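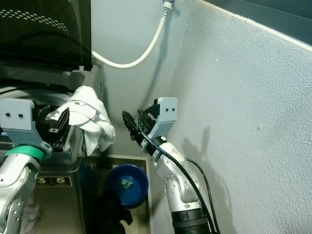 ### 3.2 Household water use and laundry frequency

Meter readings were collected from 145 dwellings in Dustevville and Storkusgate over a single June billing period. Each household kept a paper diary of wash loads, recording the start time, the program selected and whether the load was full or partial. The diaries yielded 2,986 entries, of which 300 were dropped for missing start times. Partial loads were kept in the analysis, as excluding them would have biased the estimate for one-person households.

Flow was logged at 10-second intervals with a Denden inline meter. Loads were matched to flow events using the procedure of Kalniņš — with a wider matching window, to allow for delayed-start programs.

Figure 4. Interior wall finish, textured white.
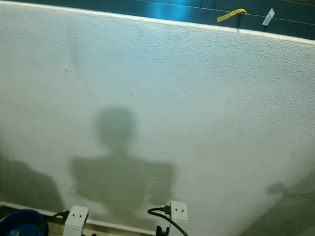

Līga Kivi, commenting on a draft of this section, objected that diary keeping may itself change washing habits, and that the first week of entries should be treated separately. We reran the model without that week. The coefficient on household size fell slightly and the one on dwelling age did not change sign. Both versions are given in the appendix; the text reports the full period. Tenure was entered as a control in each — owner-occupied dwellings serve as the reference group.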